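Flumham Market Packers (list)
Subject: Re: [packers] Paper bags for the April order
Saturday, 7:40 am

Pascual Gaete wrote:

> Hi all,
>
> I have to put in the bag order for April and I'd like to settle a few
> things before I do. We went through 889 of the large brown bags last
> quarter at Brondville, which is more than I planned for. A fair number
> of those were doubled, one bag inside another, so the real number of
> orders is lower than that.
>
> Questions:
>
> 1. Do we stay with the large size from Zotico, or go back to the
> medium from Shokri?
>
> 2. Twisted paper handles or flat ones? The flat ones are cheaper. I had
> two complaints about twisted handles coming away from the bag and none
> about the bags themselves.
>
> 3. Is anyone still folding the top over? I thought we had stopped doing
> that, but I keep finding bags on the shelf with the rim bent in.
>
> The bags come 300 to a case. I can store 3 cases and no more than that.
> The back shelf is full of jars until May.
>
> Pascual

Pascual,

I pack most of the afternoon orders, so I'll go through your questions in order.

On size, I would stay with the large. The medium is fine for bread and greens, but as soon as there's a squash or a second jar it gets too tight and people start a second bag. I tried packing the same order both ways last week. It went into one large bag with room at the top, and into two mediums with the eggs riding on the onions. The large bag does have one drawback. It's deep, and small dark things at the bottom are hard to see once the sides shade them. I have handed over a bag thinking it was finished and then found the coffee still on the packing list and the coffee already in the bag. I now check off each item as it goes in and don't trust looking down into it.

On handles, I'd keep the twisted ones. The flat handles fold down inside the bag when it's packed flat, and you have to reach in and pull them up with the other hand holding the rim. The twisted ones stand up in a loop and you can get a finger through without looking. The two that came away were both mine, I think. One had 12 jars in it, which is too many for any handle we've bought. I should have told the customer to carry it from underneath. The other was a bag I'd lifted by one handle while it was half full, and all the weight went on one side of the glue patch. So please, everyone, lift by both handles or by neither.

On folding, yes, some of us still do it, me included until recently. The idea was that a folded rim kept the rain off. It does a little, but a bag with a folded rim doesn't open cleanly again. A flap curls in toward the middle and catches on whatever you try to put in next, and leafy things are the worst for it. I'd say leave the top straight on anything that still has items to be added, and fold only at the door if it's raining. Bags already bent can go in the pile for returned jars.

A few other things while the subject is open:

Open each bag fully before you put anything in it. Put a hand down to the bottom and push the corners out. A bag with the base half folded leans, and then it gets blamed on the heavy item.

Heavy things go along the back panel first, then the middle. If you load the front first, the front panel bulges and the bag tips forward when it's set down.

Don't stack filled bags against the wall by the sink. The bottoms pick up water from the floor and the next person to lift one loses it.

For the storage problem, I can take one case at my end and bring bags in as we need them. That would let you order 4 if Zotico gives a break on the price, but check with them first. I don't mind if it stays at 3.

If anybody on the early shift packs differently, please say so before Pascual sends the order. The cold orders are a separate matter and I don't do those, so someone else will have to speak for the insulated ones.

Pictures follow.
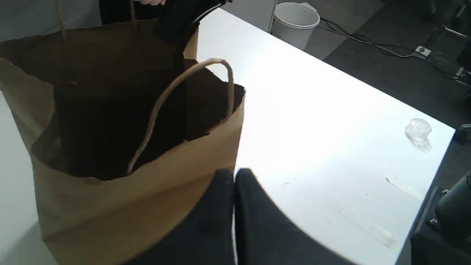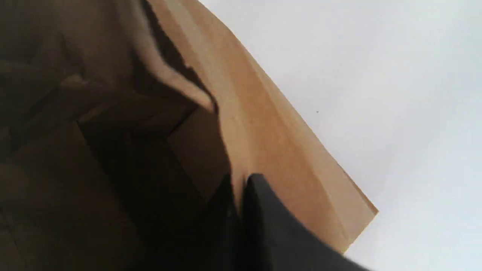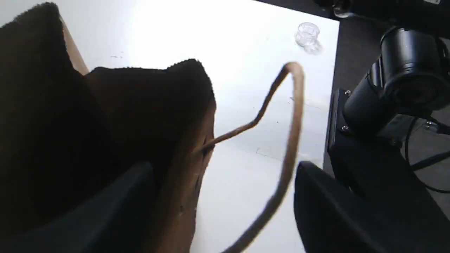
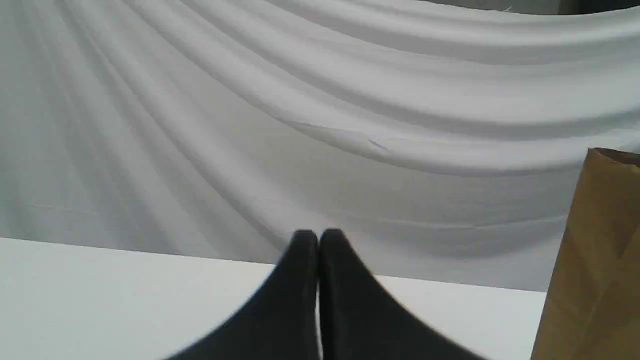 First three: brown paper bag, with the twisted handle showing in the first and third and the flap of paper at the rim in the second. Last one: white table with the white cloth behind it.

--
You are receiving this because you are subscribed to packers at Flumham Market.
Replies go to the whole list.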